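The annual budget hearing for the Town of Brusstead was held on a Friday in August, at 2 in the afternoon. This post sets out my objections to the manner in which the hearing was conducted and to the largest item it approved. I have been a registered voter in the town for many years and I write here in a private capacity.
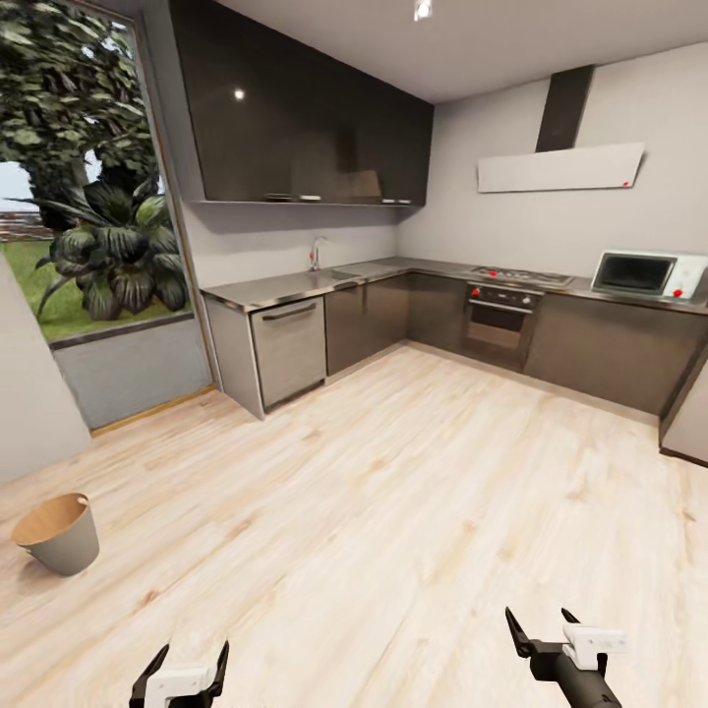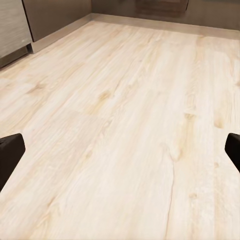 Filed under: Local Government

State law requires that a town hold a public hearing before it adopts a budget. Brusstead held one. The notice was posted on the bulletin board outside the clerk's office and on the third page of the town website, under a heading that read "Miscellaneous." It did not appear in the weekly paper, where such notices had been placed in every previous year that I am able to recall. When I asked the clerk's office about the change, I was told that newspaper notice is now considered optional under the revised procedures. I have requested a copy of the revised procedures and have not received one.

The hearing itself was attended by 16 residents. Brusstead has 3133 registered voters. A working person with an ordinary schedule could not reasonably have been present, and several who wrote to me afterward said that they had asked for an evening session and received no reply. Those who hold office in this town speak often, and with evident feeling, about access to the democratic process. Access would seem to include the hour at which the doors are open.

Speakers were limited to two minutes each. The presentation by the consulting firm, Prullow, ran for 46 minutes and was not subject to any limit. I do not object to a time limit on public comment. I object to a limit that binds the people who pay and exempts the people who are paid.

The item of greatest concern is the contract for what the budget calls "community engagement services." Under this contract, Prullow will design a survey, administer the survey, summarize the survey, and then advise the council on what residents want. The council already possesses a means of learning what residents want. It consists of a microphone and a row of chairs, and on the day in question it was made available in the middle of the afternoon.

Supporters of the contract argue that a professional survey reaches people who do not come to meetings. This is a serious argument and deserves a serious answer. A well-drawn survey can reach such people. The draft distributed at the hearing, however, asked residents whether they would prefer "expanded services" or "greatly expanded services," and offered no place to indicate a preference for the present level or for a lower one. A person who believes that the tax levy is already too high cannot record that belief anywhere in the document except in the space marked "Other comments," at the end, which the firm's own notes describe as not scored.

I was also troubled by the treatment of the Eglītis property. The budget includes funds for a study of the parcel as a possible site for a new municipal annex. No one has yet shown that an annex is needed. The existing building has rooms on the upper floor that are used for storage, and a proposal to clear and refit them was submitted two budgets ago and has never been placed on an agenda. A study of where to build should follow a decision on whether to build. In Brusstead the order has been reversed, and I expect that the cost of the study will later be cited as a reason for going forward.

It would be unfair to suggest that all of this is the work of one party. The council member from my own side of the aisle voted for the budget, including the items described above, and offered no explanation. I have written to that member as well. Conservatives who ask for restraint at the federal level and remain silent about their own town are not in a strong position to complain about anyone else.

I therefore ask the council for the following. Restore newspaper notice of all budget hearings. Hold at least one hearing after six o'clock in the evening. Withdraw the draft survey until it includes a neutral range of answers. Defer the study of the Eglītis property until the upper floor proposal has been heard in public.

Residents who wish to support these requests should write to the clerk and ask that the letter be entered into the record. Please keep a copy. The regular meetings take place at the Noto Street hall, and the agenda is supposed to be available at the counter beforehand. I will post any response that I receive from the council in full, without editing.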